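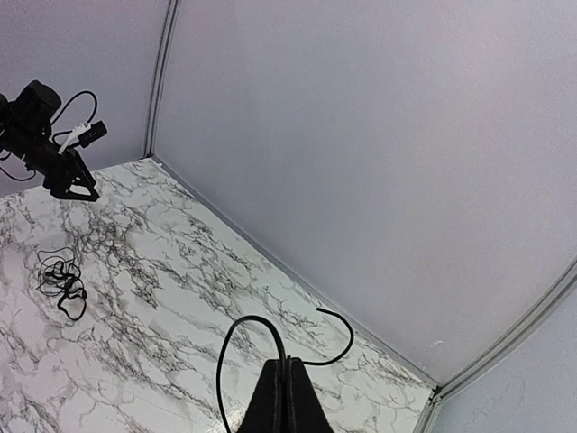

COMMUNIQUÉ DE PRESSE
24 avril 2026

Purkden ouvre les inscriptions pour ses ateliers de réparation textile

L'association Purkden ouvre ce jour les inscriptions à son nouveau cycle d'ateliers de réparation textile, destiné aux adultes débutants ou ayant déjà quelques notions de couture. Le programme comprend 14 séances, réparties entre la maison de quartier Clindberg et la salle Abella. Chaque séance peut être suivie séparément.

Les participants apprennent à poser une pièce, repriser un lainage, changer une fermeture à glissière, reprendre un ourlet et consolider une couture d'entrejambe. Deux séances portent sur le linge de maison : draps usés au centre, torchons, housses de couette déchirées à l'angle. Une autre est réservée aux manteaux et aux doublures.

Le cycle précédent avait reçu plus de 300 demandes. Une partie d'entre elles n'avait pas pu être satisfaite, les groupes étant limités par le nombre de machines à coudre disponibles. Purkden a donc ajouté des créneaux en soirée et demande aux personnes inscrites de prévenir en cas d'empêchement, afin que leur place soit proposée à la liste d'attente.

« Beaucoup de gens arrivent avec un sac de vêtements qu'ils gardent depuis des années sans savoir par où commencer. On regarde d'abord ce qui tient encore, et on choisit une seule pièce à traiter pendant la séance », explique Yareli Nava, responsable des ateliers.

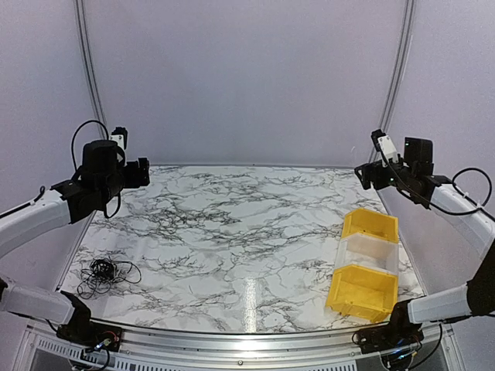 Les séances du soir commencent à 18 h 30 et celles du samedi à 10 heures. Le fil, les aiguilles et les chutes de tissu sont fournis. Les participants apportent le vêtement ou le linge à réparer, lavé au préalable. Il est possible de venir avec sa propre machine, à condition de le signaler lors de l'inscription. Les cuirs, les toiles de tente et les tissus enduits ne sont pas acceptés.

La mercerie Flesholm fournit les boutons, les fermetures et les galons utilisés pendant le cycle. Les fournitures particulières, par exemple une fermeture séparable de grande longueur ou une doublure assortie, restent à la charge des participants et peuvent être commandées auprès d'elle.

À l'issue du programme, un livret de 57 pages reprendra les techniques abordées, avec les patrons des pièces de renfort et un tableau des aiguilles selon le tissu. Il sera remis gratuitement aux personnes inscrites et consultable sur place à Clindberg.

Informations pratiques

Inscriptions : à l'accueil de la maison de quartier Clindberg ou de la salle Abella, aux heures d'ouverture.
Tarif : participation libre, adhésion annuelle à Purkden demandée dès la deuxième séance.
Public : adultes. Les mineurs à partir de 14 ans sont admis s'ils sont accompagnés.
Accès : les deux lieux sont de plain-pied.

Contact presse
Yareli Nava, responsable des ateliers, association Purkden
Demandes d'entretien et visites d'atelier sur rendez-vous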